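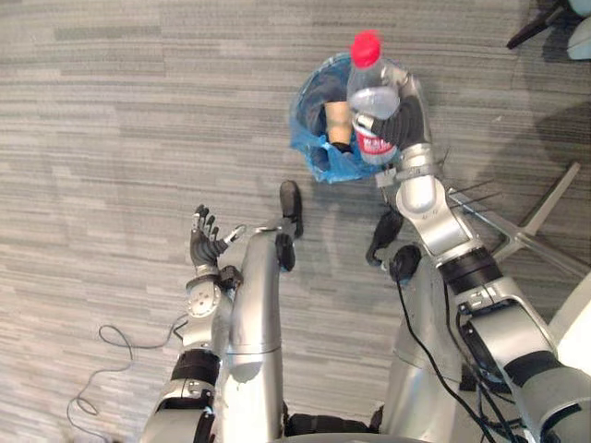
Why does the Catacutan printer stop in the middle of a long document when short documents print well?

The printer goes to sleep while it is still waiting for the next part of the job, and the print server then marks the job as failed. The sleep timer must be longer than the longest pause between two parts. The settings we use now are at the end of this ticket.

Ticket subject: Long print jobs stop without error message
Product: Catacutan office printer, second floor
Print server: Utedar
Opened: Tuesday, May 21, 2019
Status: Solved, left open for one more check
Priority: Normal

What was reported

The Akurlow office prints the training handbook a few times in a year. The handbook has 400 pages with many drawings. The last three times the printer stopped after some part of it, and the display showed only "Ready". The queue in Utedar said "Failed" and gave no code. When the job was sent again, it stopped again, but not on the same page.

Letters, invoices and the weekly plan print without trouble. Copying at the glass is also good.

What I tried first

I changed the network cable between the printer and the wall, and then I used the other wall socket. It made no difference.

I printed the handbook directly from a laptop, without the print server. In this way it printed completely, but it was very slow. So I believed that the fault was in Utedar, and I lost one morning with this idea. I installed the driver again, I emptied the queue, I started the service again. The next print stopped on page 11.

I also asked if the paper could be the reason, because the office had changed to a thinner one. With the old paper the result was the same. The tray was full and the rollers looked clean to me.

Reading the logs

The Utedar log is not easy to read, so I write here the lines which are important. I have shortened them.

job accepted, sending part 1
part 1 done
preparing part 2
connection closed by device
retry
connection closed by device
job failed

The device closes the connection, and it does this always during "preparing". The server needs a long time to prepare the pages with drawings. During this time nothing comes to the printer, and the printer thinks that the work is finished.

From the laptop it was different – the laptop sends every page alone, so the pauses are short.

I compared with the printer's own log (Menu, Reports, Event list). Each time there is an entry "Sleep" a few seconds before the server writes "connection closed". I should have looked there on the first day.

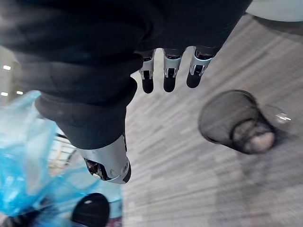
What solved it

1. On the printer's web page, open Energy and set the sleep timer to 23 minutes. It was on 1 minute, which came with the last firmware update. Before the update I do not know what it was.

2. In the same page, turn off "Close idle connections". If you cannot see this option, you must log in as administrator first.

3. In Utedar, open the queue settings and choose "Prepare whole job before sending". The first page comes later now, and users should be told about it.

4. Start the printer again with the main switch. With only the button on the panel the new timer was not taken.

After these changes I printed the complete handbook two times. Both copies came out to the last page.

Other remarks

The Wutine switch in the cabinet was also under suspicion, and its log shows no lost connection in the whole period. I did not change anything there. Please do not replace it for this reason.

One user wrote that now the printer is warm in the evening. The longer timer can explain it. If this is a problem, the timer can be made shorter, but I would not go under 11 minutes with this handbook.

Still to do

Check the timer again after the firmware update in September. If it has gone back to 1 minute, repeat steps 1 and 4 and add a note to this ticket.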